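Stusano Makers Board > Robots and automation > Sensors and wiring

Left hand-held gripper gives a different "closed" reading every few minutes
Posted by Mebrat Ejigu, 30 April 2024
Viewed 536 times

Hi all, long-time reader, first time I've been stuck badly enough to post. I've been building a pair of hand-held grippers in our shared workshop for recording pick and place stuff, and the right one works great. The left one is driving me up the wall. Here they are in use, three from the cameras on the grippers and the last one looking down from the head camera.

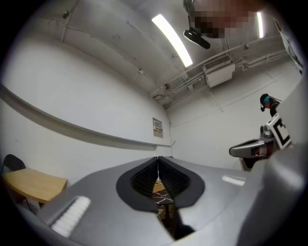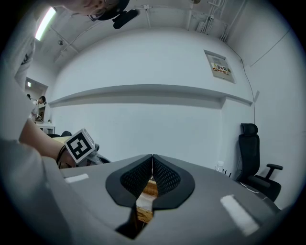
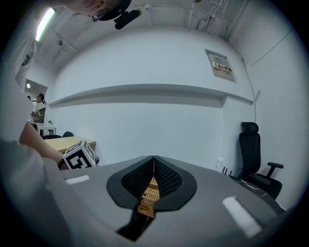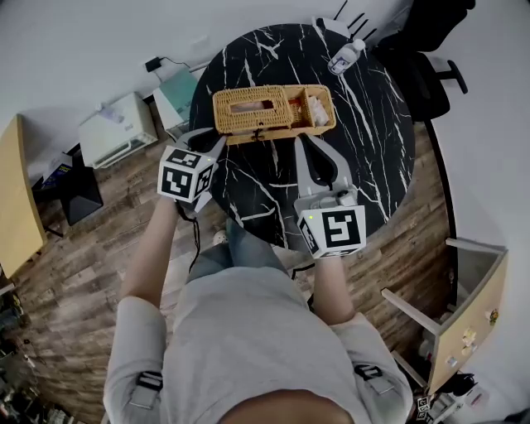 My problem is the finger opening on the left gripper. I read it off a small magnetic encoder on the finger linkage, and I zero it by squeezing the fingers shut and saving whatever number comes back. On the right that number hardly moves all evening. On the left I'll save 1,329 (raw counts), do a bunch of grabs, close it on nothing and get something else. It can be off by up to 49 counts, sometimes higher and sometimes lower, so I can't even subtract it out. What I can't decide is whether this is mechanical or electrical. The left one is the one with that thin black cable dangling toward the floor, and I've started to suspect it, since the jumps seem worse when I'm reaching out over the table for the wicker box than when I'm holding the thing close to my chest. But that could also just be me squeezing differently with my arm stretched out. My left hand is not my smart hand.

Stuff I've already tried:

Swapped the encoder boards left to right. The problem stayed on the left.
Reprinted the left finger linkage in the same filament (Hondar gray, whatever the makerspace buys).
Retightened every screw I could reach without taking the pads off.
Added a running average in the software. Makes the graph prettier, doesn't fix the number.

The marker cubes track fine, both of them, so the position side of this is OK. It's only the opening width. I'd really like to get this sorted before August because after that I lose my bench spot. Do I go after the cable, or do I pull the fingers apart again? I would love to not pull the fingers apart again.

solderfumes_pete

Cable. It's always the cable. Buy a better one.

gantry_goose

I'd be a little careful with the answer above. It might be the cable, but there's a quick way to find out before you spend anything, and you've got most of the clues in your own post already.

First thing — you swapped the encoder boards and the fault didn't move with the board. Good test! That pretty much clears the chip. It leaves you with the magnet, the linkage, the pads, and the wire. So now split those in half.

Put the left gripper on the bench, clamp the body gently (rag in the vise, please), and put a rubber band around the fingers so they're held closed with the same force the whole time. Don't touch the fingers again. Start logging. Now take the cable about a hand's width from where it leaves the body and wiggle it. Up, down, sideways, a bit of a twist. If the number jumps while the fingers are sitting there doing nothing, you've found it and you can stop reading.

If it doesn't jump, leave the cable alone and push on the fingers, still banded. Push sideways first, then forward and back. I had a gripper that looked perfectly solid and the whole finger pivot was rocking in its hole, because I'd drilled it out a hair too big and then convinced myself it was fine. The screw was tight the whole time. The screw wasn't what was loose.

Also look hard at how your pads meet. They come together along one seam down the middle with a V opening below it, and with pads like that the spot that touches first depends on how you squeeze. With the fine mesh ones they could squash some before the linkage stops moving, so "closed" ends up meaning whatever your hand did that time. An arm held out straight squeezes differently from an arm tucked in. You said it yourself in your post and then sort of talked yourself past it.

What I ended up doing is not zeroing on closed at all. I printed a little block 10 mm wide with hard flat sides, and I close onto that with a light squeeze and save that number. The block doesn't care how strong I am. It lives on a string tied to the gripper because I lost the first two.

As for the cable itself, even if it passes the wiggle test I'd still tie it down. A cable hanging free off a hand-held tool will swing and tug every time you turn your wrist, and that wears out the connector sooner or later. Leave a small loop of slack, zip tie it to the body, then run it up along your forearm with a couple of loose Velcro straps. You've already got shoulder straps on in the last picture, so you could clip it there and let it go down your back. Way nicer than dragging it past the edge of the table.

Plarkberg

Agree with the rubber band test, and one more thing to check while it's on the bench: the magnet.

You reprinted the linkage. Did you glue the magnet into the new one, or just press it in? If it's a press fit in printed plastic it can creep around, and then your zero goes wherever the magnet goes. The tell is that the error doesn't come back. With a bad wire you'd usually see spikes, then the old number again. With a slipping magnet you'd see it step to a new number and stay there until the next hard squeeze knocks it somewhere else. Your post says you close it and "get something else," which sounds to me like stepping, but I can't tell from that whether it's jumping back in between.

Easy check: draw a thin marker line across the face of the magnet and onto the plastic around it. Do your usual grabs. Look at the line. If the two halves don't meet up, there you go. Clean it with alcohol, tiny drop of slow glue, let it sit overnight. Don't use the fast stuff, it fogs everything and you get one chance to turn the magnet.

And turn off that running average until you're done testing. It'll smear a spike into something that looks like drift and you'll chase the wrong thing for a week. Ask me how I know.

Mebrat Ejigu

OK wow, thank you, this is way more than I was hoping for. Did the rubber band test tonight with the averaging off. Wiggled the cable every way I could think of and the number just sat there. Pushed sideways on the fingers, also fine. Then I took the band off, did a few proper hard squeezes, put the band back on, and it had stepped over and stayed there.

So I went and looked at the magnet and yeah... pressed in, no glue. I glued the one on the right way back when I built it and completely forgot to do it on the reprint. I haven't drawn the line on it yet but I'm fairly sure what I'll see.

The plan is glue tomorrow, leave it overnight, and print gantry_goose's little block while I wait (with a string, noted!). I'm also going to strap the cable up my arm even though it passed. Muñoz Hardware down the street has Velcro by the roll.

One question while I have you both: if I zero on the 10 mm block, do I still need a second point for fully open, or is one enough?

gantry_goose

Do two. The linkage won't be perfectly linear between closed and open, so use the block and then the hard stop at full open, and save both. If you care about the in-between sizes, print a wider block as well and see how far off the line it lands.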